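Poststead (novel)

Poststead is a middle-grade historical novel in verse and prose. It is set in the mill town of Stislow during the last year of the town's woolen trade. 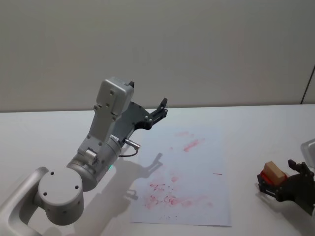
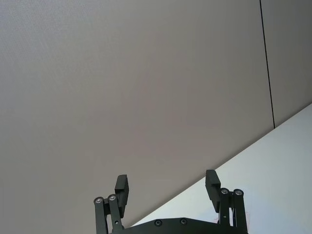

Page maintained by: Children's Literature Section, Plitis Library Department

Plot

Ada Cordero, the daughter of a loom repairer, is sent to live with her aunt above the Stislow post office after her father leaves to look for work. She is given the job of sorting letters that cannot be delivered. Most are addressed to families who have already moved away. Ada begins to copy the return addresses into a school notebook and later uses them to trace her father's route to the coast. The last section is made up of her letters to him, two of which are answered.

Structure

The book is divided into 8 parts, each named for a postal route. Narrative chapters are in the first person and past tense. The verse passages are unrhymed and are limited to the text of letters. A map of the routes precedes the first part, and a short glossary of mill terms follows the last.

Publication

The first printing, issued in April by Plitis, was 1,104 copies and was sold mainly to school libraries. A second printing of 3,376 copies corrected the map, on which two routes had been reversed. The paperback omits the glossary.

Reception

Reviewers praised the treatment of the aunt and the plain style of the letters. Several found the middle parts slow and noted that the closing of the mill is reported only at second hand. The book is often assigned with units on migration and work.

See also
Epistolary novel
Verse novel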